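Search this site
Type and press enter

The Soup Swap Saved My Winter

I have a confession about soup, and it starts with a bad November. I had just moved to Radwan for work, I knew my landlord and the guy at the gas station, and I was eating toast over the sink four nights a week. Then a flyer went up in the laundry room of my building. "Soup swap, Saturday, bring 4 quarts, leave with 4 quarts." That was all it said, plus an apartment number.

I can make exactly one soup. It's a lentil thing my aunt used to do, with way too much cumin, and I have never once measured anything in it. But I made a huge pot (my biggest pot, plus my second biggest pot, plus a saucepan I regretted) and I carried it up two flights of stairs like it was a sleeping toddler.

The apartment belonged to Bok-nam Do, who has lived in the building longer than the elevator has. She had cleared off her dining table and laid out index cards for us to write on. You wrote down what your soup was, what was in it, and one line about where it came from. Then everybody drew a number out of a mixing bowl and picked in order, one quart at a time, until the table was bare.

I drew 10, dead last, and I was sure I'd be going home with my own lentils. I went home with a pumpkin and peanut soup, a chicken broth so rich it wobbled, a sour Romanian thing full of meatballs, and a beet soup that stained my favorite spoon. I ate like a king for a week!

The sour one came from Aurel Mocanu, and I have been chasing him for the recipe ever since. He'll tell you anything about it except how he gets it that sour. Lemon? No. Vinegar? He looked hurt. Last month he let slip that it involves wheat bran and a jar and a good deal of patience, so I now have a jar of wheat bran sitting on top of my fridge, and I'm a little scared of it.

What I love about the swap is that it isn't a dinner party. I'm terrible at dinner parties. I get the timing wrong and then I stand in the kitchen sweating while people are nice to me about the rice. With a swap you do your cooking alone, in your worst sweatpants, on whatever day you like. Then you show up for an hour, talk about soup, and leave. Tarun Maurya, from the third floor, came for three swaps in a row before I heard him say anything longer than "this one's dal." Now he and I split the cost of a 50 pound sack of onions from the wholesale place out on the Irkum road, and we've been known to argue about celery in the stairwell.

There are rules now, of course. Label your allergens. No creamy soups if you're handing them over frozen, on account of a potato leek that split so badly we still bring it up. No soup from a can, dressed up (you know who you are). And bring it cold, please, after the time somebody's minestrone melted the lid of its tub and went down the side of Bok-nam's good cabinet.

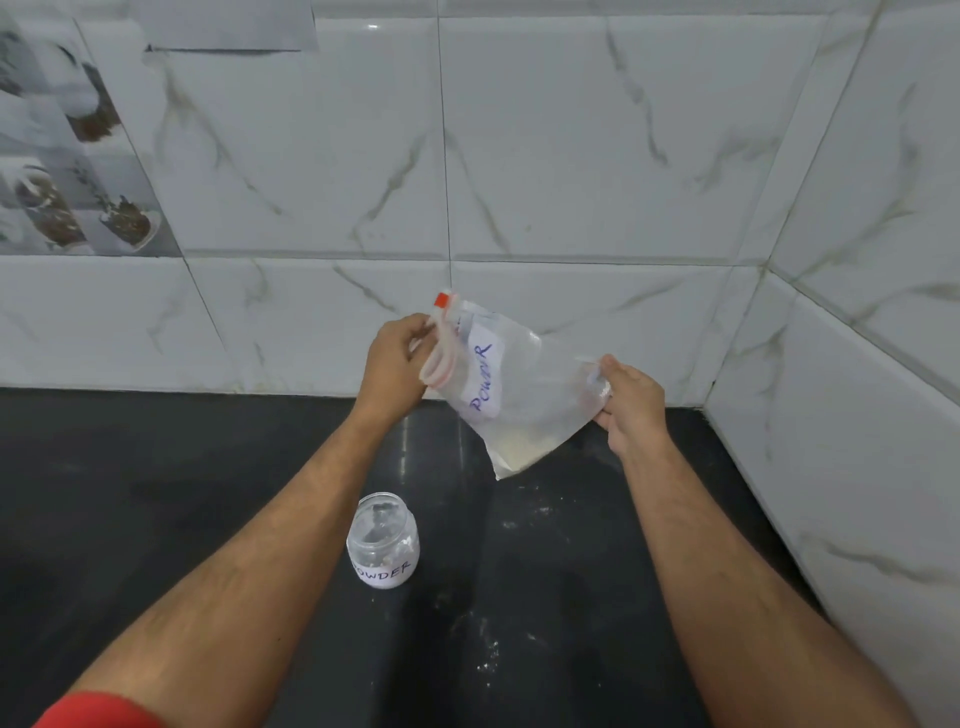 Freezing is where I've gotten truly nerdy. I started out with saved yogurt tubs, which is fine until you have nine of them and your freezer door won't shut. Then Ye-seo Seol, who swaps a seaweed soup I would walk through snow for, told me to freeze everything flat. So I'm a bag person these days. A clear plastic zip-top bag does the job, and I like the kind with a little red-orange tab on the zipper, mostly because I can find the end of it when my glasses are fogged up. Fill it, squeeze the air out, lay it down on a cookie sheet, and by morning you've got something you can file like a record. My freezer looks like a very cold music store.

The swap has gotten bigger than one dining table. We moved down to the community room in January, and Lộc Phan has started a second one across the river in Trarnier, where I hear the standards for broth are brutal. The next one at our place is March 8, 2025, and I've already bought the lentils. I'm going lighter on the cumin this time. Maybe. Bok-nam says if I change it she won't pick it, and she drew number one last time, so I should probably leave it alone.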